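Home Explore Notifications Messages Lists Profile More

Simone Barbosa
Thread on what I learned closing down my aunt's apartment, for anyone about to do the same. 1/

2/ She lived in the same two bedrooms for most of her life. I had until the end of September to hand back the keys. I thought a couple of weekends would do it. It took six.

3/ Start with paper. I went through 17 shoeboxes of it before I touched any furniture. The lease, the life insurance and a savings book I didn't know about were all in with the grocery receipts.

4/ Call the utilities before you call a mover. The power company wanted a final reading and a copy of the death certificate. The phone company wanted two copies. Order extra.

5/ I got three quotes for the clear-out. The highest was 3000 dollars. I went with Olden, which was two guys and a van, and they were on time both mornings.

6/ Books are hard to place. The library in Mevilero took 126 of them. The used bookstore took a handful and the rest went on the curb with a sign.

7/ Ask relatives what they want in writing. My cousin Ronaldo said on the phone that he didn't want anything, then called back about the sewing machine after it had gone. We are fine now, but it was a bad week.

8/ Clothes: check every pocket. I found nearly 200 dollars, mostly in winter coats, and a set of keys to a building none of us can identify.

9/ Don't sell jewelry the first day. I had hers looked at by Cayetano Segura, who has a small shop downtown, and his number was double what the first buyer offered me.

10/ Medicines go back to the pharmacy. Ours had a drop box by the counter. Paint and cleaning stuff had to go to the county site, and that one is only open until noon.

11/ Leave the kitchen for last. You will be there all day and you need to eat. I kept out one pan, a kettle and two plates, and packed everything else.

12/ Take pictures of the empty rooms before you hand over the keys, including inside the oven and the closets. The landlord tried to charge me for a cracked tile that was cracked when she moved in.

13/ What I kept: her address book, the radio, one lamp and a few cups. Pale green is still my favorite color for a cup.
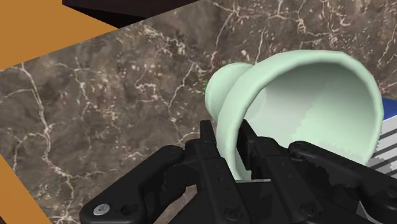 14/ Deposit came back yesterday, minus the cleaning fee. If you have questions about the insurance forms, ask below and I'll answer after work.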